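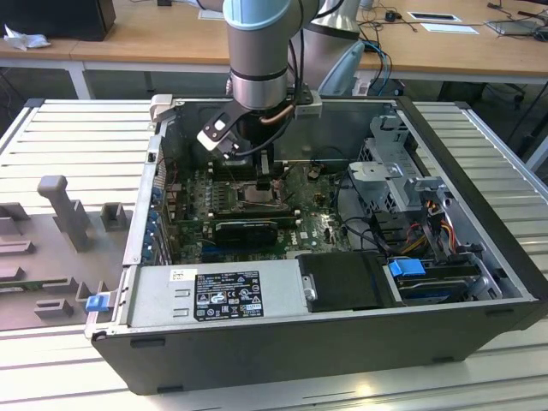

Hello, and welcome to Foltport Lettings! I'm Shuzhen Kang, and I started the agency from my kitchen table after years of renting (five flats, two of them with mould) and thinking there must be a friendlier way to do it. We look after 166 homes now, mostly flats and small terraces between the harbour and the railway station, and I still do a fair few of the viewings myself.

I grew up above a shop on Ren Street, so I know which roads flood, which ones have decent parking and where the bins never get collected on time. Ask me and I'll tell you, even if it's the flat I'm trying to let!

If you're a landlord, we can find you a tenant and leave you to it, or take on the whole lot: rent collection, repairs, inspections, check-out. There's a flat set-up fee of £213 and we don't add anything on top of contractors' bills. If you're a tenant, you'll get a proper reply from a person, usually me or whoever is nearest the phone.

We moved into the old Vemach building in August, up one flight of stairs and next door to Nullano, the café (their cheese scones are dangerous). Pop in if you're passing. The kettle's generally on, and there's street parking round the back, free for the first hour.

Page last updated October 2023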